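Climon Road Gets Its Turn, Lines to Follow

MAMBRIDGE - After 29 months on the town's list of streets awaiting attention, Climon Road has moved up to third place, a promotion that residents greeted on Friday with the sort of applause usually given to a late bus.

The public works office confirmed at its evening meeting that the stretch between the Zinar turnoff and the old Qudah feed store will be patched, edged and given painted lines before the end of the summer. Two other streets are ahead of it. One is the hill by the school, which floods, and the other is the street the public works office is on.

Climon Road drew 401 requests for repair through the town's website last year, more than any other street in Mambridge. The office was careful to note that a request is logged each time the button is pressed, and that the button does not always appear to do anything the first time. Even allowing for impatient fingers, staff conceded that the road had won fairly.

The plan has three parts. Crews will cut out and refill the worst spots in the surface. They will then clear the edges, where dirt and leaves have been creeping over the asphalt for years and claiming it as their own. Last comes the paint: a center line the length of the stretch and a white line down each side.

It was the paint that took up most of the meeting.

Supporters of a center line argued that drivers on Climon Road currently choose their own, and that opinions differ, particularly after dark. Opponents replied that people slow down when they are unsure whose half is whose, and that uncertainty has been the town's cheapest traffic-calming program to date. One written comment, read aloud by the clerk, asked for the line to be put in slightly off center, in favor of the side with the mailboxes. The office said it would go in the middle.
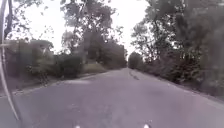

Road surfaces in Mambridge are graded from one to ten, and the last survey gave Climon Road a 4. The survey notes call this "fair," a word that got a laugh from the back two rows. A 4 means the base is thought to be sound and the top is worn, which puts the road in line for patching but leaves it short of the full repaving that many had asked for. On the straight run between the trees, the gray asphalt is blotched lighter and darker, without a painted line on it, and a long dark mark lies a little right of center, pointing more or less the way the traffic goes. Whether a mark like that is a crack, a pothole or somebody's earlier repair is the kind of question the survey was meant to settle. The survey lists such things under "surface irregularities, various."

Some in the audience wanted to know why the road could not simply be repaved and be done with. The answer was money, delivered with a slide. Full repaving would use up most of the year's street budget on one road, and the hill by the school would go on flooding. Patching and paint come in at a fraction of that, and the office expects them to hold until the road comes up for grading again. A follow-up question about what happened to the slide from two years ago, which showed Climon Road being repaved this spring, was taken under advisement.

There was less argument over the trees, though not for lack of trying. A draft of the plan had called for trimming along both sides to improve sight lines. That wording alarmed people who like the shade, and it alarmed them further when the draft turned out to contain the phrase "as needed." The revised version limits the work to low growth at the pavement's edge and to any branch hanging into the path of a school bus. Hedges stay. So do the tall trees, which several speakers described as the one feature of the road that has never required a meeting.

Drainage got a shorter hearing. Water now leaves the road wherever it finds a gap in the dirt along the side, and clearing the edges should give it more places to go. Residents on the lower end asked, reasonably, whether one of those places would be their driveways. The office will walk the lower end with anyone who wants to come along, and will post a time on the board outside the library and on the website, where readers are asked to press the button once.

During the work, Climon Road will be down to one lane in the daytime, with flaggers at each end of the active section. Through traffic will be sent by way of Zinar, a detour that adds 3 miles and passes the bakery, whose owners did not object. Mail and trash pickup should keep to their usual hours. Anyone with a moving van or a load of gravel on order is asked to call ahead.

The paint goes down last and needs a dry day. The office would not name one. Asked for a firm start date, staff offered "after the hill," and asked for a firm date for the hill, they offered "after us." The street outside the public works office is scheduled to be finished first, and cones were already stacked by the front door when the meeting let out.

Written comments on the Climon Road plan will be accepted at the front counter until the end of April. Comments about the center line should be kept to one page.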